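Ensinar um robô com as mãos, sem sair do simulador

Julho de 2018

Quem já tentou programar um braço robótico para pegar uma coisa simples sabe quanto trabalho cabe num gesto de poucos segundos. É preciso dizer de onde o braço vem, com que inclinação chega, quanto abre a garra, quando fecha, quando sobe. O grupo de robótica Brolto resolveu cortar caminho e abriu ao público o Skedness, um ambiente simulado em que uma pessoa mostra a tarefa ao robô conduzindo o braço à distância, com um controle na mão e os olhos na tela.

E a notícia é boa mesmo! Junto com o programa, o grupo liberou um conjunto de 3005 demonstrações gravadas por operadores humanos, cada uma com a trajetória do braço, a abertura da garra e as imagens das câmeras virtuais a cada passo. Para quem trabalha com aprendizado por imitação em laboratório pequeno, sem dinheiro para manter um robô de verdade ligado o dia inteiro, é material para muitos meses de experimentos.

O princípio é antigo e fácil de contar. A pessoa faz, o sistema registra, e depois um modelo tenta reproduzir o comportamento em situações parecidas. O difícil sempre foi a parte de fazer. Mover um braço de seis ou mais articulações com um teclado é um suplício, e quem começa costuma derrubar tudo o que encontra pela frente. No Skedness o operador segura um controle de movimento e a garra virtual acompanha a mão, com a escala ajustável: gestos largos para atravessar a mesa, gestos curtinhos na hora de encostar no objeto. Um botão fecha a garra, outro congela o braço no lugar para a pessoa descansar o pulso ou mudar de posição na cadeira (parece detalhe, mas faz uma diferença enorme no fim de uma sessão longa).

Segundo o grupo, um operador novo leva cerca de 20 minutos para se sentir à vontade. Depois disso, as demonstrações ficam mais curtas e muito mais limpas, sem aquelas idas e vindas de quem ainda procura a profundidade na tela. As tentativas hesitantes também entraram no pacote, marcadas à parte. Foi uma escolha discutida dentro da equipe, e ainda bem que venceu quem queria guardá-las — para treinar um robô a se recuperar de um erro, é preciso que ele tenha visto alguém errar e corrigir.

As demonstrações estão divididas em quatro famílias de tarefas: alcançar, agarrar e levantar, deslocar sobre o tampo e recolocar de pé. Os objetos são coisas de casa e de mercado, modeladas com rótulo, brilho e volume, e mudam de lugar e de orientação entre uma gravação e outra. A iluminação também pode ser alterada, e quem baixa o pacote consegue reproduzir uma mesma trajetória com outras luzes, o que rende imagens novas sem pedir ao operador que repita o gesto.

A coleta foi feita até o fim de junho, na sala de operação que o grupo mantém no edifício Hoxha. São dois postos de trabalho, cada um com monitor, controle e um par de pedais para iniciar e encerrar a gravação. Os pedais foram uma adição tardia. Nas primeiras versões o operador precisava soltar o controle para apertar uma tecla, e o final de muitas gravações trazia um solavanco da garra que depois tinha de ser aparado à mão. Com os pés no comando, o problema sumiu e o ritmo de trabalho melhorou bastante.

Há limitações, e a documentação fala delas com franqueza. O contato entre a garra e superfícies lisas ainda escorrega de um jeito pouco natural, líquidos não são simulados, e os objetos são rígidos, o que deixa de fora tecidos, sacolas e embalagens moles. A passagem do simulador para um braço físico também não está resolvida. O grupo mostra testes iniciais, mas evita prometer resultados e pede que outros laboratórios tentem com seus próprios equipamentos e contem o que encontraram.

Mesmo assim, dá gosto ver um projeto desses chegar com a casa arrumada. O programa de reprodução abre qualquer gravação quadro a quadro, permite trocar o ponto de vista e exporta a sequência de comandos em arquivo de texto simples. O manual traz um roteiro para quem quiser gravar as próprias demonstrações e juntá-las ao conjunto, com instruções sobre como nomear as tarefas e como descartar uma tentativa sem bagunçar a numeração. Quem não tiver um controle de movimento pode usar um joystick comum, com menos conforto mas sem perder nenhuma função.

A próxima etapa é acrescentar a mão dupla, com uma pessoa conduzindo dois braços ao mesmo tempo. Um protótipo já roda internamente e ainda não tem data para sair.
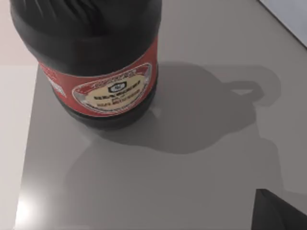 Escolher por onde agarrar continua sendo a parte da demonstração em que a experiência humana mais pesa, e é também a mais divertida de acompanhar no Skedness. Vista do alto e de perto, a garrafa escura de rótulo vermelho ocupa boa parte da vista, com reflexos cinzentos no ombro e o corpo bem largo. A sombra no tampo cinza-claro acrescenta uma pista: à direita ela forma um laço com uma pequena abertura, parecido com o contorno de uma asa. É o tipo de indício que um operador aproveita quase sem pensar antes de decidir por que lado vai chegar, e que o grupo gostaria de ver um modelo aprender a usar. O pacote completo, com as gravações, o programa de reprodução e o manual, está disponível para download gratuito na página do projeto.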